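Notebook, Masel cell, September
Entry by Rania Awwad

Right hand stopped opening during the plush handling runs. Writing it down while I still have the order of things straight.

Setup was the usual one: both arms, white table, disc in the middle, bunny on the disc. Controller on the Privenora build Mikkel put on last month. The first 40 cycles ran clean. On cycle 41 the right hand closed on the toy, got the release command and stayed closed. No fault on the console. The status line said "open" the whole time, and the arm then started its retract with the toy still held. I hit the stop at 2:40.
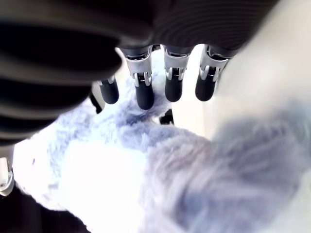 Wrist camera, fingertips at the fur.

Motor current on the two middle fingers was well above the other two and stayed there until I cut power. After power down the fingers could be moved by hand. Found a few long fibers wound into one of the knuckle hinges. Pulled them out with tweezers and bagged them.

Mikkel Overgaard thinks the fibers are a side issue and the real problem is the open check. It reads the commanded position, so a jammed finger passes. I agree with him after going through the log. The Grakemell grasp script has the same check copied into it and needs the same fix.

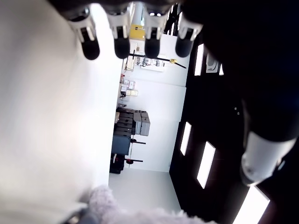
Restarted with speed at 11 percent and no object. Hand opened and closed normally every time. Put the toy back and ran the release on its own, one hand at a time, me on the stop button. Could not get it to repeat. That doesn't clear it, the first one took 41 cycles to show up.

The retract bothers me more than the jam. If the left hand had also been holding, the arms would have pulled against each other and nothing in the software would have caught it. Asked Ghanem for the torque limit settings on the forearms. No answer yet.

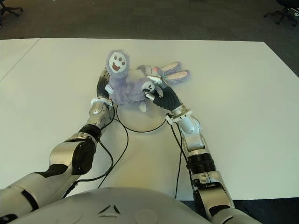

To do
- Change open check to measured finger position, both hands (Mikkel)
- Block retract until both hands report open
- Look at all knuckle hinges for fiber before each run
- Same fix in the Grakemell script
- No unattended runs with plush until the first two are in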